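4.2 Grasp stability in cluttered kitchens

We tested the Flesach planner in the simulated kitchens of the Stiment set. Each trial starts with one small object on a countertop, and larger objects are placed near it as obstacles. In total we ran 2035 trials, and the grasp was judged stable in 1759 of them. A grasp is counted as stable only if the object stays between the fingers for 12 seconds.

Bottles were the most difficult class, because the width changes between the neck and the body. The planner therefore prefers a contact on the body and leaves the cap free (Figure 3).

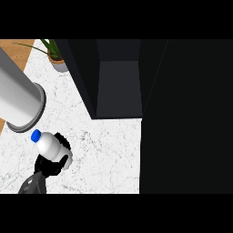
Figure 3. Grasp on the body of a small bottle, with a large cylinder near the cap.

Han objects that a rule of this kind hides the real problem, and that a planner should learn by itself where to hold a bottle. We agree in part. Without the rule, however, 421 trials ended with a finger on the cap - mostly when the obstacle stood on the body side. The learned contact model of Dulier could replace the rule, but we did not yet test it with obstacles.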